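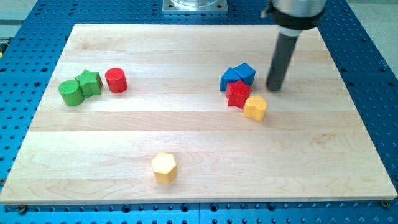

Block Sets Are Back on the Lending Shelf

The colored wooden block sets are available again at the Grodside toy library, starting Wednesday, November 19, 2025. They were off the shelf while we sorted through them and put mixed pieces back with the right sets. Cylinders, cubes, triangles and stars had all ended up in each other's bags over the summer.

Each set now goes out in a cotton drawstring bag with a card sewn inside the neck. The card lists the shapes and colors that belong in the bag. Please check it before you bring a set back. If a piece is missing, tell whoever is at the desk - there is no charge for a single block, and we keep spares in red, green and blue.

We have 13 sets to lend. The loan period is 2 weeks, and you can renew once if no other family is waiting. Members may take one set at a time along with their usual toys.

For younger children, Aino Pesonen suggests starting with one color and two shapes. Put a green star next to a green cylinder and let the child find another one of each. Older children can sort the same pieces by shape and then again by color. A flat board or tray makes a good play surface, especially if you have carpet at home.

To clean the blocks, wipe them with a damp cloth and let them air dry before they go back in the bag. Do not soak them or put them in the dishwasher. We had to retire 11 pieces last May that had swollen and split.

To reserve a set, write your name on the sheet by the door or leave a note for Eino Salminen at the desk.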